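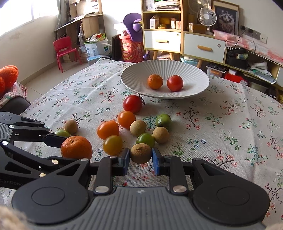 Should a first gripper be built at home? For most people I'd say so, as long as you have a table you can leave messy for a few weeks and a friend who owns better screwdrivers than you do.

I spent $400 on mine, spread over a whole May of evenings, and I loved nearly all of it (the second set of linkages, less so!). You learn more from one pivot that binds than from 2,000 forum posts. And fruit is a wonderful teacher – a tomato and a longan want completely different things from the same two fingers.

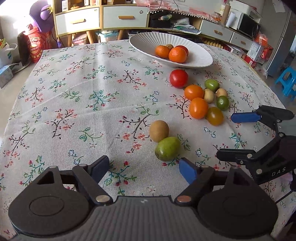 Sebastian Neagu, who runs Wednesday nights at the Skirnport workshop, thinks beginners should start with foam blocks. I think that's far too gentle. Foam forgives a bad grip, and a ripe tomato doesn't. Start with six tomatoes, squash a couple, then go back and loosen your springs.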